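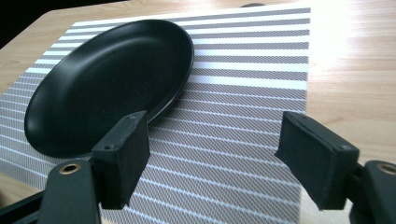

Home Recipes Small House Stuff About Say Hi

So I've been making my own flatbread since September and I can't stop talking about it. My poor coworkers! It started when the bakery in Nirndale raised the price of the seeded one I like, and I got stubborn and bought a sack of flour on the way home.

My first 5 batches were crackers. Tasty crackers, but you could've tiled a bathroom with them. I was rolling the dough way too thin and rushing the rest. Now I leave it 59 minutes (I set the timer for an hour once, hit the wrong button, got the best dough of my life, and I'm superstitious) and it puffs up like a little pillow.
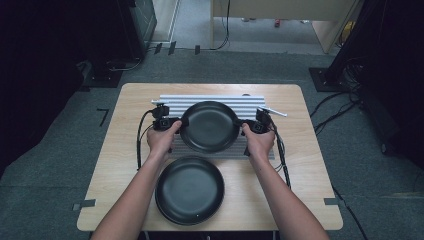
Round black pan, silver rack.

The recipe is flour, salt, warm water, a spoon of yogurt and a glug of oil. Knead for seven minutes, longer if you've got something good to listen to. I keep meaning to try the version I ate in Asovitz years ago, with onion seeds and way too much butter, but I can't get the seeds anywhere near here and shipping was $22, no thank you.

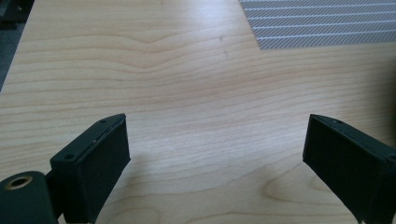 Pale wood, wavy grain, and a corner of gray stripes.

Next up is a stuffed one with potato and green chili. If you have a filling that doesn't leak out the sides, please leave it in the comments, I'm begging you.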